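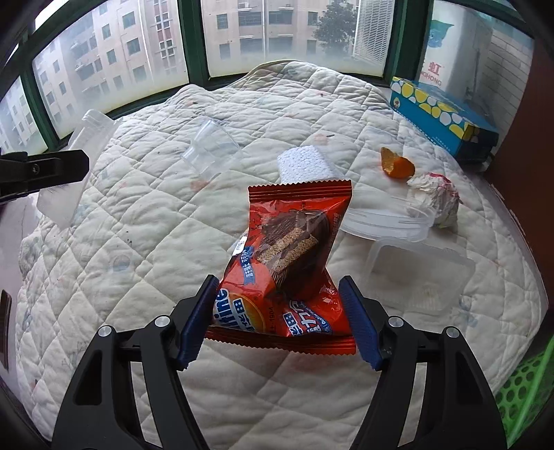
I've taken enough long train rides now that I finally have a system for packing the food bag, and since my sister-in-law keeps asking me for it I figured I'd write it all down. The trip I do most is Itton to Skorna, with a change at Pisharody, and the snack cart on that line is a gamble (I've seen it run out of everything except mustard). So the night before, I spread everything out on the bed and decide what's coming. Chocolate-coated wafer bars always make the cut. One in a red wrapper with a clear window is perfect, you can see what you're getting even when the label is in Chinese and you can't read a word of it!

Step 1: Look up how long you'll really be sitting there. Not just the train time, the whole thing, door to door. Itton to Pisharody is 182 minutes on paper, then I have 39 minutes to change platforms, and then the slow train to Skorna. I plan for one real meal and two snacks.

Step 2: Make the meal the night before. I do a wrap, always. Sandwiches get squashed and salads need a fork, and I have lost so many forks. Roll it tight in foil, put it in the fridge, and stick a note on your front door so you don't leave it there. I've left it there twice.

Step 3: Sort by when you'll eat it. First snack goes on top, meal in the middle, last snack at the bottom. Grapes and anything else soft go in a hard box. Chocolate stays away from the window side in summer, trust me on that one.

Step 4: Fill your water bottle at home. The fountain at Wostilness is the only one I know of on the whole route, and the train stops there for maybe two minutes. I tried it once. I made it back on board with a half-full bottle and one very wet shoe.

Step 5: Pack the boring stuff. Napkins, a spare bag for trash, and wet wipes if you're bringing anything with sauce.

Step 6: Put the bag at your feet. I used to put mine up on the rack, and then somebody fell asleep in the aisle seat and I looked at my lunch for an hour.

If you're catching the early train out of Itton, add a banana and eat it on the platform. The bakery across from the station doesn't open until 7:00, and the line is long when it does.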